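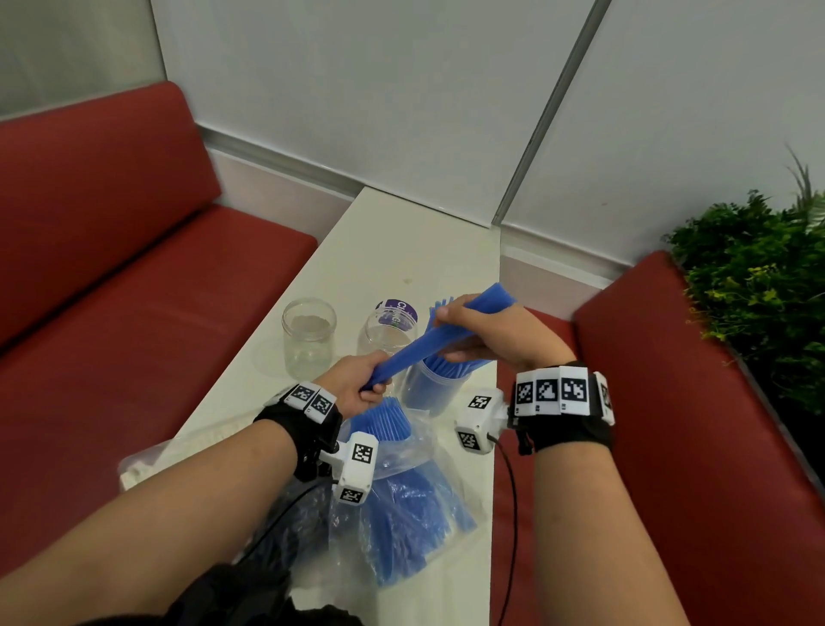 Tomoana wrist-marker study: frequently asked questions

Last updated 13 Sep 2018

What question does the study address?
We want to know how much of a two-handed manipulation task can be recovered from a head-level camera and square fiducial markers worn at the wrists. The output is a pair of six-degree-of-freedom wrist trajectories, expressed in the camera coordinate system and later used to train a bimanual policy.

Why drinking straws?
Straws are light, thin and nearly identical, and they are handled in bundles. Dividing a bundle and placing part of it in an upright container requires both hands to work close together, often with one hand in front of the other. Rigid single objects, which we used in the Grekcombe pilot, did not stress the method in this way.

Why are there several markers on each wrist?
One flat tile is lost to the camera as soon as the forearm rotates far enough. Tiles facing different directions keep at least one in view over most of the forearm's range. Each tile carries its own pattern, so a single detection identifies both the wrist and the position of that tile on the strap.

Are the two wrist units mirror images of each other?
No. The tile layouts differ, and each unit is calibrated separately. Swapping the calibration files produces a plausible but wrong trajectory, and the loader now refuses a recording if the tile identities do not match the file.

How is the wrist pose computed?
Tile corners are detected in each video image and refined to subpixel accuracy. All visible tiles on one wrist are then solved jointly as a rigid body. Gaps of up to 7 images are filled by interpolation. Longer gaps are marked as missing and excluded from training.

Do you track the fingers?
Not with markers. Grasp state (open, closed, pinch) is labeled by hand at contact changes. Elsie Hebden wrote the labeling guide, and a second annotator checks every label file.

How large is the data set?
The current release has 1,113 task segments from 53 recordings. A segment starts when either hand first touches the straws and ends when both hands have let go. Failed attempts are kept and flagged.

What is the main result so far?
With the multi-tile layout, both wrists were tracked together in nearly all of the images in the release. The remaining losses cluster at moments when one hand crosses over the other unit. A policy trained on segments with filled gaps did no worse in our tests than one trained only on gap-free segments. We have not tested this on other tasks.

Does clear plastic or glass cause problems?
Not for wrist tracking, which uses only the tiles. It does affect the object segmentation step. Straws seen through a clear wall are often merged with straws outside it, and Maxence Poulain is maintaining a list of affected segments.

Can the straps slip during a recording?
Yes. A strap that turns on the forearm introduces a constant offset that the joint solve cannot detect. We record a reference pose at the start and end of each recording and discard the recording if the 2 disagree beyond the tolerance in the protocol — the threshold is given there for each wrist.

Which version should I cite?
Cite the Zokham release. The earlier Steltport build used a different camera calibration and should not be mixed with it. Its files remain available for comparison only.

Will there be another release?
One is planned for November, with revised grasp labels. Questions about access go to Nattawut Prasertsri, and calibration questions go to Caroline Kariuki.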